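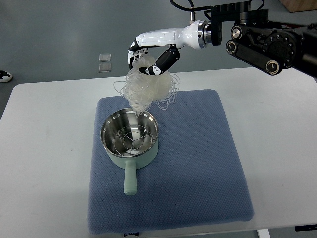

Dried starch noodles are sold as nests because a straight strand of the same length would break in the packet. The nest is a convenient unit for the manufacturer and an awkward one for the cook, who has to bring a light, springy bundle through the mouth of a vessel that is often little wider than the bundle itself. The difficulty begins at the rim. When a nest is lifted, its outer strands loop outwards to either side and others hang below the main clump, so that the first part to arrive at a steel pan is a few loose ends, well ahead of the body of the bundle. The effective width of a nest is therefore the width across its longest loops, and this is the measurement used throughout the chapter.

Chapter 4
Loading Small Vessels

4.1 Scope

Chapter 3 dealt with the storage and inspection of dried goods. The present chapter deals with the step that follows: placing a measured portion of a dry, brittle food in a small pan before any water is added. Three classes of food are considered, namely nested noodles, leaf vegetables and whole pods. Nested noodles are treated first and at greatest length, as they show most of the faults found in the other two.

Heating and draining are left to Chapter 5. Water is assumed to be absent unless a section states otherwise. Readers who have worked through the Bondberg exercises will find the terms the same, except that 'seat' has replaced 'bed' for the surface on which the food comes to rest.

4.2 Terms

Nest: a single bundle of dried strands, coiled at manufacture.
Stray: any strand, or part of a strand, standing clear of the body of the nest.
Mouth: the opening of the vessel, measured inside the rim.
Seat: the surface inside the vessel that carries the load. It may be the base of the pan or a rack placed in it.
Overhang: the length of any stray lying outside the rim after loading.

4.3 The starting layout

The layout used in this chapter has one vessel and one nest on a single soft pad. The pad prevents the pan from sliding when its rim is touched, and it catches fragments that would scatter on a hard top. The pan is set to the left with its handle towards the worker. The nest is set to the right, clear of the pan, so that the lift and the lowering can be judged as separate movements.

A rack raises the seat and reduces the usable depth. This matters little with leaf vegetables. With noodles it brings the top of the nest nearer to the rim, and the amount of overhang tends to increase. The depth above the rack, and not the full depth of the pan, should be entered in the record.

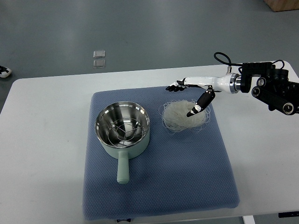 Fig. 4.1 Starting layout: saucepan with wire rack, noodle nest to the right.

4.4 Grip and lowering

The nest should be held near its middle and high in the bundle. A grip at the edge allows the body to swing, and the strands nearest the fingers then carry the whole weight. Pressure should be just enough to prevent slip. Dry strands give no warning before they fail – they bend freely up to a point and then snap – and a broken strand usually frees two or three neighbours.

Lowering is done vertically over the centre of the mouth. If strays meet the rim, the nest is raised slightly, moved away from the side that has caught, and lowered again. Turning the nest while strays are in contact with the rim is poor practice, as the strays wind round the body and are sheared when the grip is released.

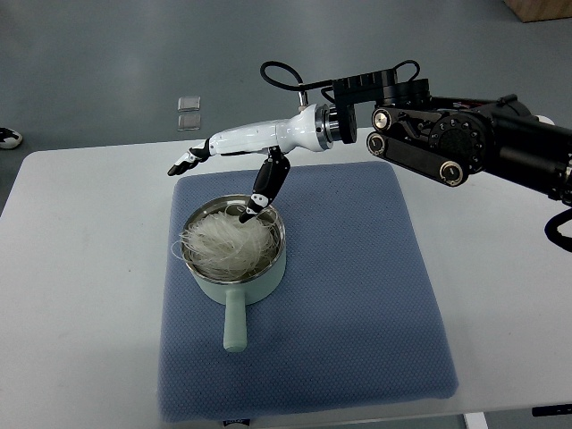
Once the body is on the seat, the grip is opened fully before the hand is withdrawn. A half-open grip will often carry two or three strands back over the rim. Any settling is then done with light downward pressure at the edge of the nest, working from the side with the least overhang towards the side with the most.

The Koller scale, used in the exercises, gives three grades. Grade A has no overhang. Grade B has strays over the rim on one side only, with the body inside. Grade C has strays on two or more sides, or any part of the body resting on the rim. Grade B is acceptable where the pan is to be filled with hot water straight away. It isn't acceptable over an open flame.

4.5 Worked case: the Pranden trials

The Pranden kitchen loaded 400 nests into pans of one size, using the method of Section 4.4. Of these, 63 were placed in Grade C. Most of the Grade C results came from nests whose effective width was greater than the mouth, which supports the use of effective width as the first check. The remainder were put down to early release.

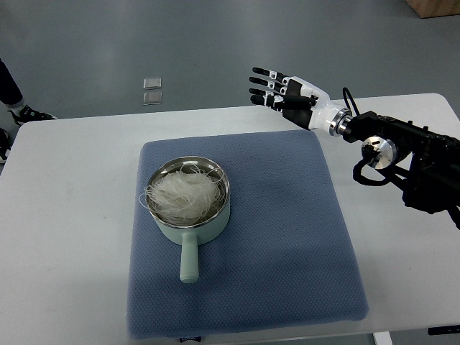 Should a nest that is wider than the mouth be broken before loading?
Breaking is a last resort. The nest should first be turned on edge and lowered narrow side down, then eased flat on the seat. If it must be divided, it is pulled apart by hand over the pad and the two parts are loaded one after the other.

4.6 Preparation for the exercises

Each pair will need one small saucepan with a rack to fit, one padded mat, a rule marked in millimetres and a packet of noodles in nests. The Brirus record sheet at the back of the book has columns for effective width, mouth, depth above the seat and grade. Fragments left on the mat are weighed together at the end of the session and entered on the last line.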